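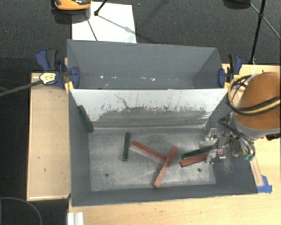 Green and red blocks in the front bin, arm on the right. Bench two at Mernerlow, Wednesday.

We used to sort these by hand, 445 a shift each. Now the arm does the picking and I look after the arm.

My wrists are better for it. The day is slower, though — more watching, more notes, and you can't really chat while you watch.

Ayodele Tijani moved over to checking and labelling. Same pay, new hours, and she misses the early finish.

Blocks lying across each other are still the ones I keep an eye on. Training was 3 days. I'd have liked 9.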